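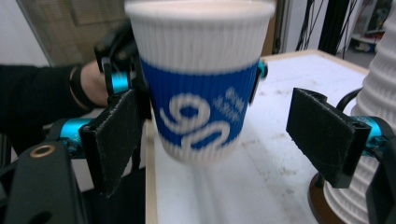 Daston Forum Timer, Three-Light Set

Speaker timing lights for candidate forums, town halls, council hearings and televised debates

In stock
Ships in two cartons
Page updated Mon 27 July

Overview

The Daston Forum Timer keeps speakers to their time at public political events. It has a control box for the timekeeper, two light heads that face the speakers, and one large digit display that faces the room. The timekeeper picks a time, presses Start, and the lights change from green to yellow to red. A tone sounds at the end if you want one.

The set was designed for events where several people answer the same question in turn, and where the audience and the press will notice if one side gets more time than another. Every turn is stored in the control box. The log can be printed or saved to a USB stick after the event and handed to the campaigns, the host station or the clerk.

The Forum Timer replaces the older two-light Daston set. Owners of the two-light set can use their existing cables and floor stands with the new heads. The old control box will not run the digit display.

What is in the set

Control box with power supply
Two light heads, each with green, yellow and red lamps
Digit display, 21 inches wide
One 40-foot cable for the display
Two shorter cables for the light heads
Two tabletop stands
Printed quick card for the timekeeper
Carry bag for the control box and cables

Floor stands, the hard case and the wireless kit are sold separately.

Control box

The box sits flat on a table and has raised buttons that can be found by touch in a dark hall. Start, Pause and Reset are along the front. Six preset buttons run across the top. They leave the factory set to the times most often used for opening statements, answers, rebuttals and closings, and any of them can be changed by holding the button down and turning the dial.

A separate Rebuttal button stops the main clock, runs a short clock, and then returns to the main clock where it left off. This is useful when a candidate has been named by an opponent and the rules give that person a reply.

The Pause button freezes both the lights and the display. Use it for applause, a heckler, a microphone fault or a moderator's interruption. The log shows each pause and how long it lasted.

The box can hold up to 13 speaker names. Names are typed on the small keypad before the event or loaded from a text file. If you do not enter names, the log will use Speaker A, Speaker B and so on.

Light heads

The lamps are visible from the stage under normal television lighting. Brightness has four steps. The lowest is meant for small rooms, such as a library meeting room or a school classroom, where the higher settings can be distracting.

Each color also shows a shape: a circle for green, a triangle for yellow, a square for red. Speakers who do not see color well can read the signal by its shape. The shapes can't be turned off.

The yellow lamp comes on at 30 seconds by factory setting. Some formats call for a second warning, and in that case yellow will flash for the last ten seconds. Turn this on in the Setup menu under Second Warning.

Digit display

The display counts down in minutes and seconds. It can also count up, which some public comment rules call for. After time expires, it can hold at zero or show overtime in red digits. We suggest holding at zero for broadcast, but the choice is yours.

The display can be read from the back row of a room with 200 seats. For larger rooms, add a second display. The control box has two display outputs and both show the same time.

Tone

The end tone is a single low note and has a volume dial on the side of the box. There is also a line output for sending the tone to the hall's sound system. The tone is off when the box is first switched on.

The event log

Each line of the log gives the speaker, the preset used, the time allowed, the time taken, pauses, and any overtime. A totals line for each speaker follows at the end. The log is plain text and opens on any computer.

Press offices have asked for this more than anything else. After a forum there is usually a complaint that one candidate had the floor longer, and the totals line gives both campaigns the same figures to work from. Please note that the log records only what the timekeeper started and stopped. Crosstalk between candidates while the clock is paused is not counted against either of them.

Logs stay in memory until you delete them. Clear the memory before lending the set to another group.

Wireless kit (option)

The Zinimau wireless kit takes the place of the cables to the light heads. It has one sender, which plugs into the control box, and two receivers. The receivers run on rechargeable batteries and will last through a full evening event. Charge them the night before.

We recommend cables for live broadcast. Press areas are crowded with radio equipment, and a cable is simpler to check. The kit works well in halls where cables across an aisle would be a trip hazard.

The digit display always uses a cable.

Cases and stands (options)

Brisutlow hard case, with cut foam for the full set. Fits the two tabletop stands and one wireless kit. It does not fit the floor stands.

Floor stand, adjustable, with a weighted base. Sold singly. Order two for the light heads.

Rahman display bracket, for hanging the digit display from a balcony rail or the front of a press riser. Includes a safety cable. Please use the safety cable.

Setting up

Put the light heads low and in front of the speakers, near the line between the speakers and the moderator. A light placed off to one side makes the speaker look away from the questioner, and this shows on camera. With a long row of lecterns, place one head at each third of the stage.

Seat the timekeeper where the moderator can see them. Run every preset once with the candidates' staff in the room before the doors open, and agree on what happens at red. The timer gives a signal. It does not cut the microphone.

If a light head stays dark, check that the cable is in a port marked HEAD and not one marked DISPLAY. The plugs are the same size.

Rental

Sets may be rented by the week. During the last weeks before a general election most rental sets are already booked, and dates should be reserved early. For the spring primaries, bookings for May open at the start of the year. Rental sets come in the hard case with the floor stands included. Return shipping is paid by the renter.

Rental is open to any host on the same terms, including parties, campaigns, stations, schools and civic groups. We do not supply a timekeeper.

Warranty and service

The control box and display are covered for two years, the light heads for three. Batteries in the wireless kit are covered for one year. Water damage and drops from a stage are not covered, though we can usually repair both for a fixed fee. Send the whole set when asking for service on a lamp fault so that the cables can be tested too.

Spare lamps, cables and buttons are kept in stock for the current set and for the two-light set.

Questions and orders

Sales and quotes: Annelies Martens
Rental dates and service: Josefien Groen

Purchase orders are accepted from city, county and school district offices. Please include the delivery contact and a phone number that will be answered on weekdays.

Related items

Two-light heads, refurbished
Extension cable for digit display
Lectern name plates, blank
Question card box with lock
Audience microphone stand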